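drurthorpe-woodgrain

A word list of what people in Drurthorpe call the patterns in a plank. It holds 2,041 entries from 113 speakers, most of whom disagree.

Files

terms.csv: one row per word, with spelling, meaning and the street it was heard in
speakers.csv: age band and trade, no names
disputes.txt: longer than terms.csv

Known problems

"Skendelano" appears 125 times with 395 meanings between them. We have stopped asking. Spelling follows the speaker, including the one who spelt "streaky" three ways before lunch. Rows marked Y come from the Yuen notebooks, and the handwriting is every bit as bad as you have heard.

Please don't use this to settle bets. Corrections go to Ho-yin Chu, who will read them in August.

Licence: do as you like, but keep disputes.txt with the rest.

Sample grain

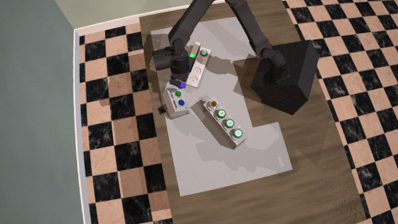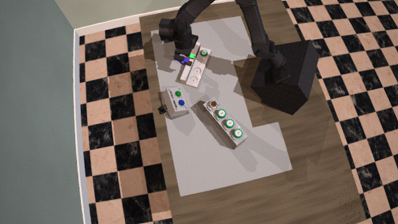

Both: brown tabletop with streaky grain, light grey mat on top. Rendered.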